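Teaching by Hand at a Distance: A Conversation with the Semley Demonstration Program

Veronika Borbély has directed the demonstration program at the Semley Institute since it was set up two years ago. Her group studies how people show a robot arm what to do, whether by taking hold of the arm itself or by steering it through a remote controller. She spoke with the institute's newsletter in February, together with Thaddeus Ostrowski, who trains the operators.

The program grew out of an earlier effort called Dostier, in which the operators worked only on physical arms. "We had one arm and a long line of people who wished to use it," Ms. Borbély said. "The simulated kitchen allowed us to give every new operator a table of their own from the first morning."

Operators now begin in simulation. They hold a controller in one hand and watch the arm on a screen. Each is asked to complete 17 practice tasks before any of their work is kept. The tasks use ordinary household goods laid out on a long table, and the first ones ask for little more than bringing the gripper down to a piece of cutlery and closing it.

"A fork is a hard object," Mr. Ostrowski said. "It is thin and it lies flat. People who can pick up a bottle on their first attempt may need an hour with a fork. They come in from too high, or they turn the wrist too late. I tell them to stop above it, look, and then go down slowly."

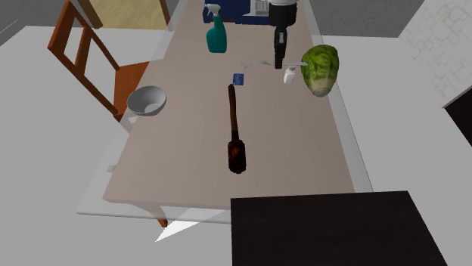 How long does it take a new operator to give demonstrations that can be used for training?

Most operators reach that point in their second week. The program looks for steady motion and a clear finish to each task, and a supervisor reviews the recordings before they are added to the collection.

Mr. Ostrowski reviews many of those recordings himself. He said that hesitation is the most common fault. An operator who stops halfway to think will leave a pause in the recording, and a robot trained on enough such recordings learns to pause in the same place. The group does not trim these pauses afterward. It asks for the task to be done again.

The collection at present holds 176 accepted demonstrations for the cutlery tasks and over 1000 for all tasks together. Ms. Borbély was careful about what those numbers mean. "A large collection of poor demonstrations will give you a robot that is confidently poor," she said. "We have thrown out whole afternoons of work. The operators were not pleased, and I understand why."

Teaching by hand still has its place. In this method the arm is set to move freely, and the teacher guides it through the task by holding the wrist. Oleksandra Polishchuk, who joined the group from a physical therapy background, leads that part of the work. She considers it the better choice for wiping, brushing and other tasks in which pressure matters.

"With a controller you see the contact, but you do not feel it," Ms. Polishchuk said. "When I guide the arm with my own hands I know at once if I am pressing too hard." She added that the method is tiring, and that her sessions are limited to 40 minutes for this reason.

The two approaches are compared in a study the group calls Irkik. Teachers perform a task by remote control in simulation and then by hand on a physical arm, and the resulting robot behaviors are tested against each other. Ms. Borbély declined to give results before the study is complete, though she did say that the gap between the methods was smaller than she had expected for simple lifting tasks - and larger for anything involving a brush.
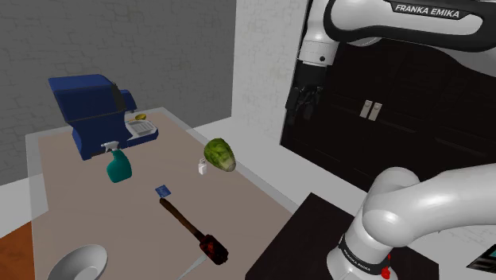

The simulated kitchen table and robot arm used in the Semley program.

Asked about the layout of the virtual table, Mr. Ostrowski said that operators often request a tidier one. The group has refused. Items stand near one another so that an operator must plan a path among them, and the robot arm must later do the same.

Funding for the current phase runs through the end of next year. Ms. Borbély hopes to use the remaining time to bring in teachers with no technical training at all, among them cooks and home health aides. A short written guide for these teachers is in preparation, and Ms. Polishchuk is testing early drafts with a small group.

"They know the tasks far better than we do," Ms. Borbély said. "Our part is to make the controller simple enough that they can show us."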